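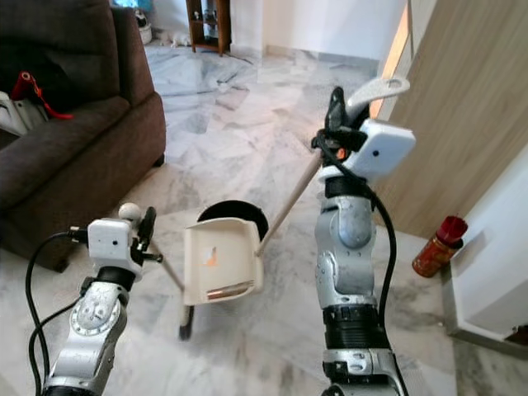 Berudance Clinic extension: contract award and site access

Posted by Divina Estrella, 13 March 2024

Members are advised that Brisus has been appointed to build the two-story extension to the Berudance Clinic. The contract provides 30 consulting rooms and a new entrance on Javier Street. Work is scheduled to begin in June. Comments on the access plan are invited in this thread.

obassey_ese
Thank you for the notice. The plan closes the east parking lot for the full length of the job. That lot holds 181 cars and is the only one with level access to the pharmacy. I would ask that the closure be limited to the foundation stage.

S. Pärn
I do not agree with the previous post. The crane stands in the east lot until the roof is on, and a partial reopening would put patients beside a loading area. Prernness ran its site that way and had to close the lot again after seven weeks.

obassey_ese
The Prernness lot had one gate. Ours has two, and the north gate is well away from the crane. Has the contractor been asked?

mavis_esposito
My concern is the hours. The notice permits deliveries from 7 a.m., when the school buses use Javier Street. The earlier draft said 9.

Divina Estrella
The start time in the earlier draft was changed at the request of the contractor. I will refer both points - the north gate and the delivery hours - to Brisus and post the reply in this thread.

S. Pärn
Please also ask about the footpath. I still oppose any reopening before the crane is removed.

Last updated: 13 posts hidden, thread open

Recent threads
Steel prices and fixed-price bids
School gym roof: second tender
Temporary fencing on public sidewalks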